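What Happens to the Cup: A Small Study of Drinks Waste in the Mandell Building

Final report, second-year environmental studies project

Our group set out to learn why the recycling bins in the Mandell Building are full of things that can't be recycled. We started in September with great confidence and a borrowed kitchen scale. The confidence went first.

The question was simple. The building has a café counter (Zusturetti, ground floor, long line) and two vending machines. Almost everything sold there comes in a bottle or a paper cup. Where does it end up?
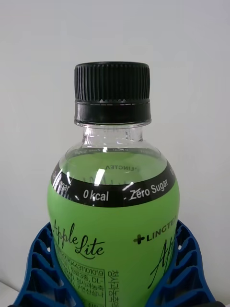
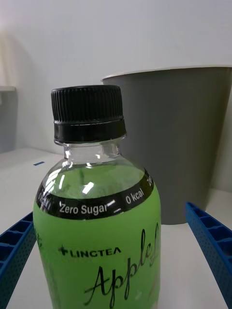
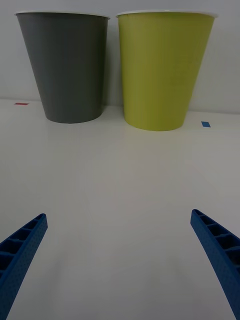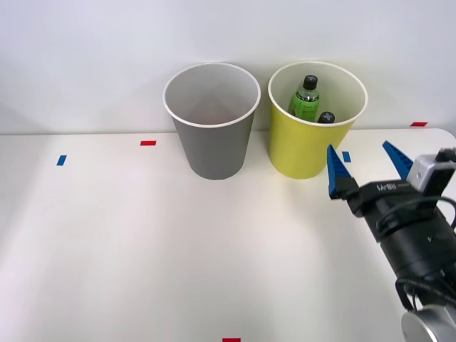 Bottles in the first two, paper cups in the others.

Method

We sorted the contents of 8 bins, four marked for recycling and four for trash, at the end of the afternoon. We wore gloves. We recommend gloves. Each item was put into one of four piles: bottles, cups, food, and a fourth pile that we labeled "other" and did not discuss at lunch.

We also left a one-page survey on the tables near the stairs and got 79 back. One was used to wrap gum, and we counted it as a response because the questions had been filled in.

Results

Of the 500 items we sorted, 22 percent were in the wrong bin. Cups were the worst offenders. Many paper cups have a thin plastic lining, and the hauler that serves our campus doesn't take them with paper. The sign above the recycling bin says PAPER in large green letters. A person holding a paper cup and reading that sign will draw the obvious conclusion, and we can't really blame them for it.

Bottles did better. Most were in the right place, though a lot of them still had drink inside, so anything paper underneath had turned to soup. On the survey, most people said they always empty their bottles first. Our shoes suggest otherwise.

We asked what would help. The most popular answer was "better signs," followed by "more bins." Third was "a discount for bringing your own mug," which Zusturetti already offers, on a card taped behind the pastry case.

Problems with the study

We only sorted one building. The Vilela Library would have been a useful comparison, but our request to go through its trash was answered with a long silence and then a form. The scale also stopped working halfway through – something got into it – so we dropped weights and report counts only.

Recommendations

Change the sign so it says what to do with cups. Put a small sink or drain bucket beside the bins on the ground floor. Move the mug discount card to where a customer can see it.

The gloves and the sorting table have been returned. The scale has been replaced.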